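May 2022
6 min read

Dye notebook, the Tiltberg batch

Picking this up where the March pages stop, which is to say in the middle of the madder trouble. The wool is the same stuff Jarlath Kinsella brought back from Tiltberg, the gray-white fleece that everybody said was too greasy to bother with. I have now bothered with it. Two long soaks with the Flonero soap, water as hot as my gloves would stand, no rubbing, and it came out so clean and springy that I stood there squeezing it like bread dough for far too long!

Weighed out 177 grams of the spun yarn, dry, and split it into six small skeins. Tied each one loosely in four places this time (last time I tied them tight and got those pale little belts all the way around — pretty, but not what I was after). Alum at the usual strength, cream of tartar at half of what I used before. Jarlath thinks the tartar is what pushed the madder toward orange in March. I think it was the heat. We have been having this argument for weeks and neither of us has done the obvious test, so this is me doing the obvious test.

Skeins one to three got tartar, four to six got none. Everything else the same: same pot, same madder, same 40 minutes to come up to temperature, and then I held it there with the lid on and kept well under a simmer. I wrote the skein numbers on little scraps of milk jug plastic and tied them on with cotton, and they all stayed on, hooray.

Result, as of this morning with everything dry: Jarlath is partly right and I am mostly right. The tartar skeins are a hair warmer. You have to hold them next to the window to see it. But all six of them are properly red, brick red, the color I wanted the whole time, and the only big thing I changed from March was keeping the heat down. So I'm calling it heat. He can write his own opinion in the margin, there's room.

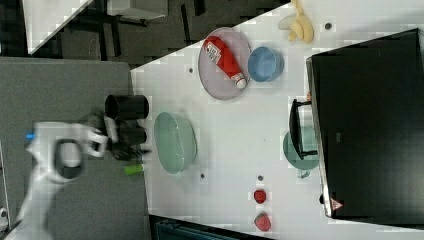

DYE BATHS AND LEFTOVERS

The used madder bath still had plenty in it, so I couldn't throw it out. Put in a test skein of the Juva yarn (the thin one, two-ply, the one that tangles if you look at it) and left it overnight with no heat at all. Came out a soft coral. Really lovely, and I'd do a whole sweater in it if I trusted the color to last. There's a bit of it taped in the south window now with half of it under cardboard, so we'll know more by the end of summer.

Second leftover bath, with a splash of iron water, went straight to a brown I can only describe as wet cardboard. I know people love a good iron brown. This is not a good one. I think I put in too much, and I didn't measure, which I'm writing down so I feel bad about it. Next time a quarter teaspoon, stirred into a jar of warm water first, and the yarn lifted out before it goes in.

Onion skins: we have enough for a big bath now, thanks to everybody who has been saving them. Please keep the red ones apart from the yellow ones! I spent a good part of an afternoon sorting and my fingers smelled like soup.

Also looked up Lynch on weld, the chapter with the chalk. Lynch says a pinch of chalk in the bath and the yellow brightens right away, and I've always skipped it out of laziness. Our water is pretty soft here so it might matter more than I thought. Will try it on two skeins of whatever is left from Tiltberg, one with and one without, same pot size, same day.

Still to do: rinse skein five again (it was bleeding a little pink into the last bucket), wind everything into balls, cut samples for the cards, and order alum, the tub is down to a scrape. Jarlath, if you get to the stove before me, the small pot has the iron in it. Don't put anything white in there.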